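Search the notebook Enter keyword Go

Drawers, both cabinets

23 March 2018

Picking up from the February notes. The question from Barrios was whether the drawer job is ready to go into the kitchen mock-up or needs more bench time. My answer after today is more bench time, mainly for closing.

Setup is the same table and the same cloth. I thought about taking the cloth off because it moves, but then the cabinets slide on the bare wood and we lose more than we gain. If we go to the mock-up the cabinets will be screwed down anyway, so some of what I write below about the body shifting won't apply there.

Started with the Urnik cabinet, the one with the loop handles. The plan was top drawer only, open and then push shut, with the arm returning home between attempts. The loops look like the easy case and for a person they are. For the hand they are thin and they stick out at an angle the planner doesn't like, so it spends a long time on the approach. Once it has a finger through, the pull is fine. The trouble comes on letting go. If the finger backs out the way it went in, it's clean. If it lifts first, it takes the whole drawer up with it and the drawer comes down crooked in its track.

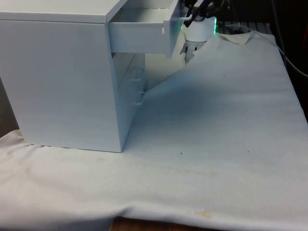 Urnik cabinet, top drawer part open, white fingers by the drawer front.

Pushing is a different problem. The arm doesn't know where the drawer is after a bad release, so it pushes where it thinks the front should be. With the drawer straight that's good enough. With the drawer crooked, one corner goes in and the other stops, and then the arm keeps leaning until the force limit trips. I lowered the limit before lunch. Fewer cabinets shoved across the cloth, more attempts that quit early. I think quitting early is the right failure for a house. A person would feel the drawer bind, wiggle it and carry on without thinking about it. We have no wiggle. Somebody should write one; a small side-to-side motion on a rising force would cover most of what I saw.

After lunch moved to the Brurkska cabinet with the black fingers. This one has recessed pulls and I didn't try to use them. They are too shallow for these fingertips and we found that out in February. Pinching the upper lip of the drawer front works better. The depth camera doesn't see the lip well on the pale drawer fronts, so I'm giving the grasp a fixed height off the top of the cabinet. That's cheating if the goal is any drawer in any kitchen. It is fair enough for checking the grip itself.

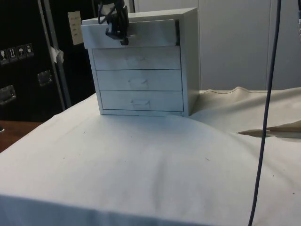 Brurkska cabinet, pinch on the upper lip of the top drawer.

The lip pinch holds well on a straight pull. Offset is what costs us. If the fingers land left or right of center, the drawer yaws as it comes out. It will take an offset of up to 3 cm before it starts to drag, by my ruler. Past that the cabinet turns on the cloth and the next attempt starts from the wrong place. I put it back by hand each time and logged it as a reset.

Totals for the day, both cabinets together: 42 attempts, 13 with a hand reset. The log is now at 738 entries counting the old ones. I haven't split today's resets into opening and closing yet. My impression is that closing is the bigger share on the Urnik – the Brurkska I wouldn't want to guess.

On the larger question, whether this is a chore a machine can do yet. Opening one known drawer on a known cabinet, yes, slowly. Opening it, putting something in and closing it again with no person near the table, no. I would not leave it running over a weekend. The Sketov people want a demo with socks in the drawer and I'd hold off on that. Cloth hanging over the rim is exactly what the push can't handle, and the only thing it has to go on is the same force reading it gets from a crooked drawer.

To do:
– back-out release as the default on loop handles, remove the lift
– wiggle on push
– tag resets as open or close in the log
– try the lip pinch on the lower drawers, top one is the only one tested
– brush the cloth down before the next session
– ask Barrios for the drawer depths in the mock-up, I only have the widths

Force limit is left at the lower value. If you change it, write the old number on the sheet by the controller.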